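4. Mounting the Otix water sensor

Pick the spot first. Kitchen is the usual one. Pads go on clean, dry wood or stone, never over crumbs or old glue.

1. Wipe the surface, let it dry.
2. Peel the backing off the pad. Press 30 seconds.
3. Cabinet shelf or sink side, either works for the main unit.
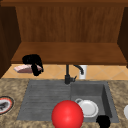
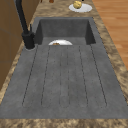
4. Run the probe wire down to the floor. Keep 2 inches slack, dont staple through it.
5. Hold the button 6 seconds till the light blinks green.

Note: blinks red = low battery. Swap both, not one.

CAUTION: main unit is splash proof only. Do not put it in the basin or under the tap.

5. Pairing with the Anik hub

Hub on, app open, tap Add. Type code 1609 when it asks. No green light, go back to step 5 and hold the buton longer.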